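Filtia Club gets its table manners in order

2020-03-15, by Faustine Leclerc

I went over to Huromden the other evening to see what the Filtia Club has been up to, and I stayed a lot longer than I meant to (sorry to everyone who was waiting on me for a ride home!). For anyone who hasn't run into them yet, Filtia is the student robotics club, and this semester's project is all about bowls. Stacking them, unstacking them, and teaching a machine to do the same without making a mess of somebody's kitchen.

The idea came out of last August's planning meeting, when Tetteh Nutsugah suggested that the club quit building little cars for a while and try something a person might want at home. I remember thinking it sounded kind of dull. Bowls! But then I got handed a gripper and told to have a go, and I changed my mind in a hurry, mostly out of embarrassment.

So the way they work is that a student squeezes the gripper by hand and does the job the way they'd like the robot to do it one day. The camera on the tool records all of it, the recordings go into a folder, and the folder goes to whoever is on training duty. Then you put everything back and do it again. And again. I did one run and wanted a snack. Mireille Guillot did run after run and never even sat down. 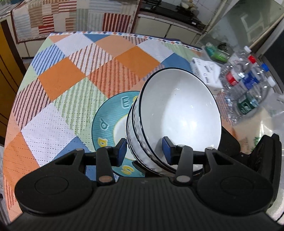

The trouble with a bowl, as I learned, is that you've got to decide where to take hold of it, and every choice has a downside. Grab the rim and you've got a nice thin edge to pinch, but the rest of the bowl wants to swing. Go for the outside and the wall slopes away from you. Mireille likes the rim. Lionel Huet doesn't, and the two of them have been having the same friendly argument since the project started, complete with a page and a half of notes in the club's shared file, which I was made to read.

What they do agree on is that nested bowls are the mean ones. When two of them sit snugly together, you go in for one and come away with both, and the gripper has no idea, it just feels like it did a great job. A person notices the weight right away. The club's current software, which they call Miltora (it was a typo in somebody's first draft and it stuck), has to work that out from what the camera sees, so they want lots of recordings of that exact situation, good grabs and bad grabs both.

I asked why they weren't doing all this on a nice clean lab bench. Tetteh said they did start out that way, back in the fall, and Miltora got pretty decent at it, and then it fell completely apart the first time they put a patterned cloth under the dishes. Poor thing couldn't tell where the table stopped and the bowl began. So now they practice with a busy tablecloth and groceries and whatever else you'd find on a table where people eat. Plates too, the more cheerful the better.

They also practice with 2 grippers going at once, one in each hand or one per person, and that's where I thought it got really fun to watch. You have to keep out of your own way! One tool steadies, the other one lifts, and if you're in a rush they knock together and you start over. The club has a rule that if you bump, you say so out loud, so that the run gets marked in the log. By the end of the evening I was hearing "bump" in my sleep, more or less.

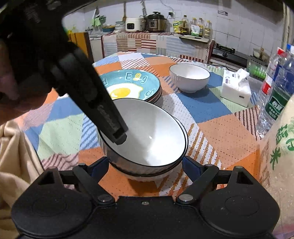
Maxence Bouvier thinks the club should be keeping more of those bumped runs, and he made the case for it at some length while the rest of us were trying to put our coats on. His view is that a robot that has only ever seen tidy work won't know what to do the first time something goes a little wrong, and that throwing out the clumsy recordings is throwing out the useful part. Lionel said that was fine in theory, but somebody has to sit and label them all, and was Maxence offering? Maxence was not offering. They settled on keeping them in a separate folder until after the spring demo.

Oh, and the demo, I should get to that, it's the reason I was asked to write this up in the first place. Filtia is going to Eberhard for the student showcase, with a team of 3, and they'll be up against 14 other clubs in the household tasks section. Each team gets a table it hasn't seen before and has to clear it into stacks. The organizers choose the dishes, and they won't say ahead of time what's coming, so there's been a fair amount of worrying in the group chat over square plates.

The club's own goal is to have 2000 recordings done before they leave. I won't print how far along they are, because Mireille asked me not to, but I'll say that extra hands are very welcome. You don't need to know how to code. You don't need your own anything. I walked in knowing zero and within ten minutes I was moving bowls (slowly, and with a lot of advice from behind me). 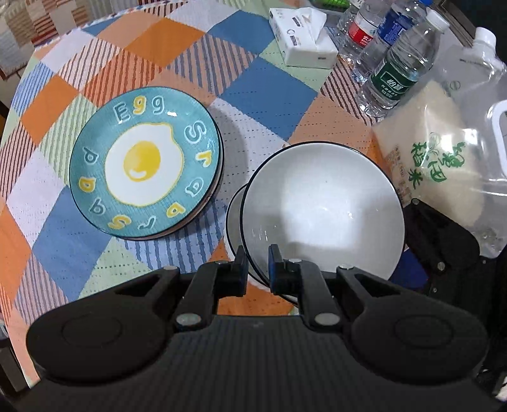
A few practical things if you'd like to join in. Sessions are open to any student, and you can come for one hour or the whole evening. Wear sleeves that stay put, since dangly cuffs get into the recordings and then Lionel gets sad. If you're left-handed they especially want you, as nearly everybody recording so far is a righty and Tetteh suspects that Miltora has picked up the habit.

They're also looking for dishes to borrow, and they aren't picky. Odd sizes, loud colors, that one bowl you got as a gift and never use, all good. Put your name on the bottom with tape and you'll get it back after Eberhard. I've promised them a set of my grandmother's soup bowls, the deep ones with the wide rims, and I've asked that Maxence not be the first to try them.

Sign-up is on the sheet by the Huromden front desk, or just tell Mireille when you see her.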